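Ticket 300-68: Round table, meeting room, Nanham office
Opened by: Khadija Saber
Assigned to: Adel Ramadan
Category: Furniture / surface finish
Priority: Low
Status: Monitoring

Mar 3, 2019, 09:50, K. Saber
Small items placed on the round wooden table drift toward the window side. Play food rolls if left on its side. Plates stay put. Please check level and finish.
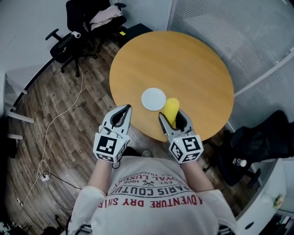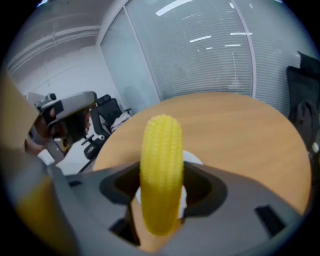 Attachments 1 and 2: round table with the yellow play food. The plate is in attachment 1 only.

10:15, A. Ramadan
Assigned to me. Two questions before I come up. Has the table been moved since December? Has anyone applied polish or spray to the top?

10:32, K. Saber
Moved once, when the blinds were serviced. Polish unknown. Cleaning is under the Plirnholm contract, asked Ilham Benmoussa to confirm the product.

11:40, A. Ramadan
On site. Level placed across the top in two directions. Along the grain: level. Across the grain: low on the window side. Top is tight on the base, no play at the fixings. Floor checked with the table pulled aside. Laminate is flat within tolerance at that spot.
Cause is likely one foot screwed in further than the rest.

11:58, A. Ramadan
Confirmed. Window-side foot was fully in. Backed it out and locked the nut. Level now centered both ways. Laid the play corn on its side, no roll in any direction.

13:05, I. Benmoussa
Product on the sheet is Todus surface cleaner, diluted, weekly. No polish listed. Invoice 198 has the details if needed.

13:20, A. Ramadan
Thanks. No residue found on the top with a dry cloth. Finish is not a factor. No change to cleaning.

14:10, N. Goodall
Power strip on the floor in attachment 1, with a long white cable running to it. Can this be moved to the wall under the same ticket?

14:25, A. Ramadan
Separate ticket please, goes to electrical (Brahim Ragab). I have not touched the cables. Foot adjustment is complete.

15:02, K. Saber
Tested with the banana and the corn. Both stay where placed. Keep open until the next cleaning visit in case the table gets shifted again.

15:06, A. Ramadan
Set to Monitoring. If drift returns, check the lock nut on the window-side foot first.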